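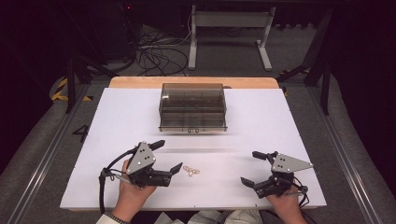

1/ Small things thread. I've been sorting out the odds and ends that collect in my desk at Corklow, and the gray see-through box is where they're supposed to live now.

2/ The box has compartments, so every kind of thing gets its own spot. Before this I had one big tin, and finding anything meant tipping it out on the table. I did that for years.

3/ I sort on a white board. Small beige things are the exception, but most stuff shows up well against it.

4/ The fidget spinner is the plain three-lobed kind. I got it in March from Thirumalai Poduval, who was clearing out his own drawer. It goes in a compartment by itself. I tried putting it in with the paper clips once and spent the evening picking them apart.

5/ Jewelry is harder. Chains tangle, hooks catch, and anything with loops grabs whatever is next to it. My rule is one piece per compartment, even if it looks like a waste of space.

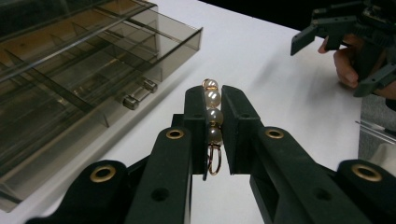
6/ Four cream-white pearls in a column, thin gold-colored separators between them, wire loops at the bottom. Pieces like it go in last, on top of nothing and under nothing.

7/ Liviu Costache asked if I line the compartments. Only for pearls. I cut squares from an old cotton T-shirt. Felt sheds too much.

8/ Pearls get a wipe with a soft dry cloth first. No glass cleaner, no jewelry dip.

9/ The tin had 236 things in it when I started. I wrote them all down. 51 went to the swap shelf at Katene and 3 went back to their owners. Most of what's left is buttons.

10/ Buttons are next. I have no system for buttons. If you sort by size or by color, let me know which one you stuck with.

Recent threads
Labels that peel off clean
The Guller drawer, part two
Mending kit: what I kept

Contact | Copyright 2023 Ginirier | Back to top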